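Trateo's newest data set started with household chores. The company pays people to record themselves doing ordinary jobs at home, and a learning system trains on the clips. We talked with the project lead.

"We ask for plain work," she said. "Sorting, folding, putting things together. Hands in view, normal speed."

Each session runs up to 30 minutes. The set now holds 3,887 clips. 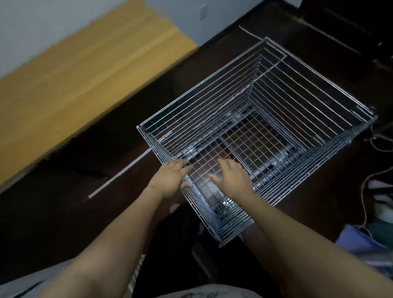

PRAKVILLE, 22nd June – Wire baskets are a favorite at the Prakville office. The lead said thin metal is hard for the system to read – light catches one rod and misses the next, and the floor shows through the mesh.

"Two hands on a rim is a useful example," she said. "The model has to learn where the fingers are and where the wire is."

Checkers reject clips where the hands leave the view for too long. Cluttered floors are fine. "Homes look like that," she said.

The next batch, 2,000 clips of shelves and drawers, is due in September.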